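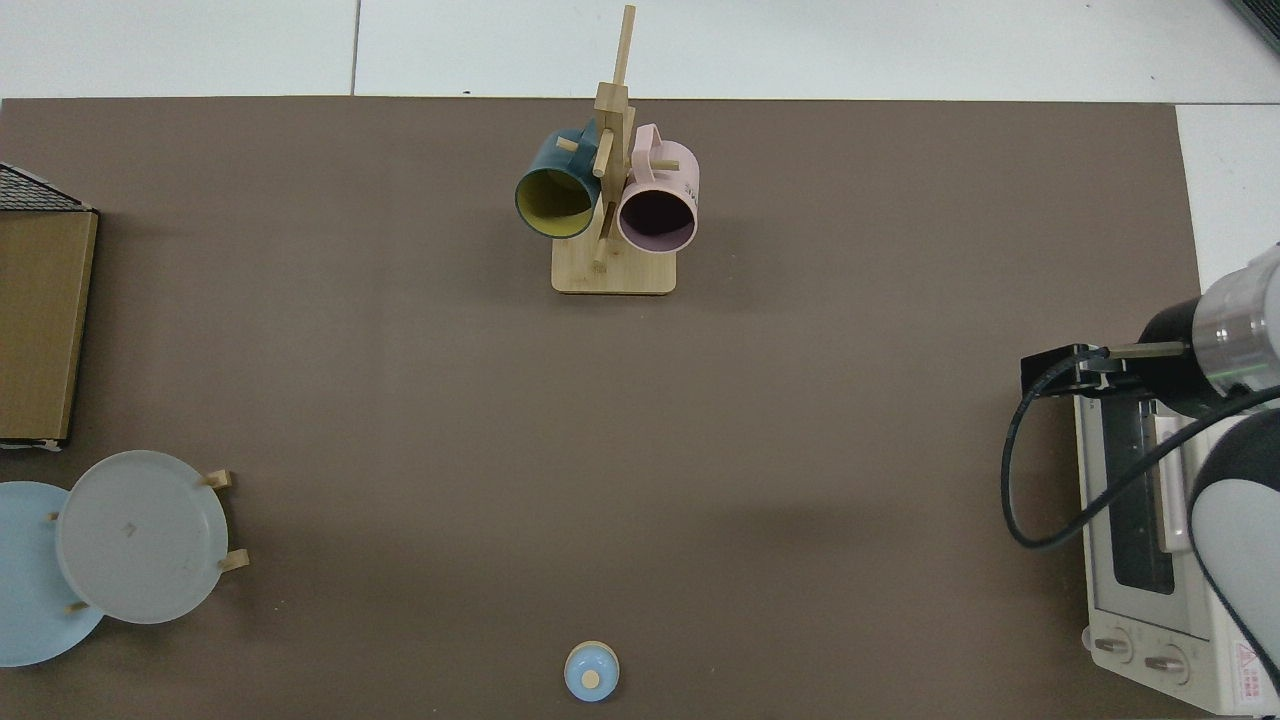
Dekeo 244 Touring Canoe – Day and Overnight Hire

Plimlow Lake Boat Hire

Item code: 1558
Seats: 2 adults, or 2 adults and one small child on the centre mat
Availability: all year, weather permitting
Pick-up: Main jetty, Plimlow

The Dekeo 244 is the canoe we hire out most often. It is a stable, flat-bottomed boat that suits people who have paddled a few times as well as those who haven't been in a canoe before. It tracks well in a light crosswind and is slow to tip when someone shifts their weight to look at a bird or reach for the lunch bag. It is not a fast boat. If you want to get to the far end of the lake and back in a morning, ask for one of the sea kayaks.

What's included

Canoe with two fixed seats and a removable centre mat
Two paddles, plus one spare strapped under the rear seat
Life jackets in the sizes you give us when booking
One dry bag for phones, keys and wallets
Bailer and sponge
Laminated map of the lake showing landing spots, toilets and the no-go area below the weir

Overnight hires also get a second, larger dry bag and a tie-down kit. We don't supply tents, sleeping bags or stoves. The general store in the village sells gas canisters in the warmer months but often runs out over long weekends.

Where you can take it

The canoe can be used anywhere on Plimlow Lake above the weir, and up Bouazza Creek as far as the footbridge. Past the footbridge the creek is shallow and full of fallen timber, and damage to the hull there is charged to the hirer. There are landing spots on both shores. The two on the eastern shore have picnic tables and a composting toilet. The western ones are just gravel.

Please stay well back from the reed beds in nesting season. They are marked with yellow buoys, and the map shows the edge of the closed area.

Overnight camping is allowed only at Prodedness Point, which has its own booking system. A canoe hire does not include a campsite, so book your site first and then your boat. We are asked about this every week. The paddle from the jetty to the point takes most people a couple of hours, longer if the afternoon wind has come up. We suggest leaving before 11 am.

Hire periods

Half day: 9 am to 12.30 pm, or 1 pm to 4.30 pm
Full day: 9 am to 4.30 pm
Overnight: pick up by 1 pm, return by noon the next day

From May to August we close the jetty at 4 pm and the afternoon half day finishes at 3.30 pm. Late returns are charged at the half-day rate.

Who can hire

The person signing for the canoe must be 18 or over. Children need to be in a boat with an adult, and everyone wears a life jacket for the whole trip. Dogs are fine if they will sit still, but bring your own dog life jacket and a towel. Maximum load is 244 kg including people and gear.

Groups

We have 5 of these canoes. Groups wanting all of them should book well ahead for January and the Easter break. For school groups we need the list of names and approximate weights before the day so that we can pair paddlers up.

Weather and refunds

If we close the lake for wind or lightning you can have a full refund or move to another date. Rain on its own doesn't count as a closure. If you cancel 2 days or more before your hire, we refund everything except the booking fee.

Winter hire

The lake is quiet in winter and the mornings are often still. The water is cold enough to be dangerous, though, so between June and August we ask hirers to stay within sight of the shore and to carry a full change of clothes in the dry bag. Wetsuits can be added to your booking.

Related items

Single sea kayak
Double sea kayak
Roof rack straps and foam blocks
Child life jacket (for use with your own boat)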